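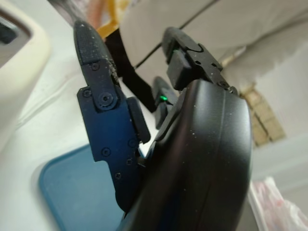
Robotic gripper finger, close up.

PRESS RELEASE
28 Apr 2025
For immediate release

Siltden Airport confirms contract for runway resurfacing and new apron

Siltden Airport has appointed Probert as main contractor for the resurfacing of its main runway and the building of a new apron on the north side of the airfield. The contract was signed this morning and work on site will start in the summer.

The runway, 1,365 metres long, will be resurfaced over its full length. The work will be carried out at night, between the last evening arrival and the first morning departure, so that the daytime timetable can be kept. Edge lighting will be replaced at the same time, together with the drainage channel along the southern shoulder, parts of which date from the opening of the airfield.

The new apron will cover 2,527 square metres and will provide parking for light and medium aircraft. It will be reached by a short taxiway from the existing holding point. The present grass parking area beside the old fuel store will remain open to visiting pilots until the apron is ready for use, after which it will be returned to meadow.

Genji Matsuda, Airport Director, said: "The runway has served the town well, but repairs to the surface have taken up a growing share of our yearly budget. This contract allows us to deal with the whole length in one programme. I would like to thank our based operators and flying clubs for their comments on the draft plans, several of which have been taken into the final design."

The design was prepared by Plividari, which also drew up the airport's land use plan. Under that plan, 95 acres to the east of the perimeter road are kept free of building, and the works announced today do not change this.

Residents of Siltden and Fuvau who live close to the eastern approach will receive a letter setting out the nights on which heavy machinery will be in use. Lorries will enter by the north gate only. No deliveries will be made through Fuvau village, and the public footpath along the western fence will stay open throughout.

The night works will be spread over 25 weeks. The apron and taxiway are due to be handed over in December, subject to weather and to final inspection. Pilots should consult the published notices before each flight, as declared distances may be reduced for short periods while sections of the new surface are marked out.

Drawings of the scheme can be viewed at the airport's main reception during normal opening hours.

ENDS

Notes to editors
Siltden Airport handles scheduled, training and private flights.
Requests for interviews and site visits should be made in writing to the Airport Director's office. Visitors to the airfield must carry photographic identification.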